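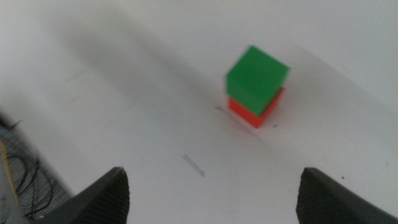

Who Does the Dishes? Chores and Small Fights in Couples Who Live Together
Project report, Family and Relationships seminar
Group: Anitha D'Souza, Ville Oksanen and me, Everaldo Falcão

Why I picked this

My girlfriend and I moved in together in June and had our first real fight over a wet towel. Not money, not her mother, a towel! So when our instructor, Raghavendra Kulkarni, asked for topics, I already had mine. I wanted to know if other couples fight about tiny stuff too, and what they do afterward.

What we did

We asked 15 couples in the Waleck apartments to keep a diary for 4 weeks. Each partner had a separate notebook and wrote down any disagreement, however small, plus how it ended (if it ended). We asked them not to peek at each other's. One couple admitted they peeked, and then fought about that, and yes, we kept the entry.

Anitha did most of the sorting and I typed. Ville built the spreadsheet and is still mad at me for the week I saved over it.

What we found

We ended up with 185 entries. Kitchen stuff was the biggest pile by a long way, mostly dishes and who used the last of something. Next came phones at dinner, then being late. Money came up less than I expected, although one pair spent three pages on an 800 dollar couch that he bought without asking her (she says it's very comfortable, which makes it worse).

My favorite part was comparing the two notebooks. Lots of fights showed up in only one of them! One person wrote half a page and the other had down "quiet evening, watched a movie." We hadn't planned to look at that, so we don't have a proper measure for it, but I'd start there if I did this again.

Couples who wrote that somebody said sorry the same day mostly didn't come back to that topic. We can't say the apology did it. Maybe those were just easier fights.

Problems

All our couples live in the same complex and most are under thirty, so don't read too much into this. Two notebooks also came back with the last week blank, and we left those days out of the tables.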